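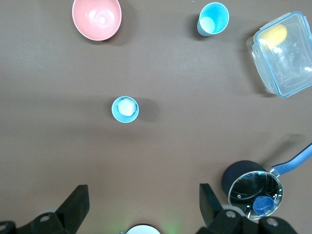

Kyung-hwa Seol wrote in after my last post to tell me I was storing sponges all wrong, and that a sponge kept under a lid will smell like a pond by the end of the week unless it's bone dry going in. She also wanted to know why I own so many cups when I only ever talk about one pan. Fair questions, both of them!

So, the cups. They're light blue, they came from the little kitchen shop in Prumthorpe, and I love them more than anyone should love a cup. I drink out of them, I measure rice with them, and I park small stuff in them when I'm sorting (there's something white and fluffy in one right now, and it can stay there until I find the craft drawer). I went in for 2 and the woman at the counter had to talk me out of the whole shelf.

I've been doing the big kitchen sort all through October, one shelf at a time, and my method is very simple. Everything comes out onto the table. Then I leave it there while I make coffee, and whatever I've reached for by the time the coffee's gone gets the good spot at the front. The pink bowl wins every single time. Cereal, eggs, grated cheese, keys... it does it all, and the pink makes me happy at six in the morning, when very little else does.

The small black saucepan with the blue handle is the other favorite. It's exactly right for soup for one, or oatmeal, or warming milk, and I can see through the glass lid so I'm not lifting it every three minutes to check. My sister has the big Zenar set and I'm not even jealous (okay, a tiny bit jealous of the steamer).

Now, the clear box with the blue seal. I bought it for leftovers, then moved my cleaning bits into it, and now I'm torn. Kyung-hwa says to leave the lid unclipped overnight and try again, so I'm giving that five days. If it works the box stays under the sink, and if it doesn't, it goes back to holding pasta after a very thorough wash.

Next up is the spice shelf. I found paprika in there older than my cat, so wish me luck!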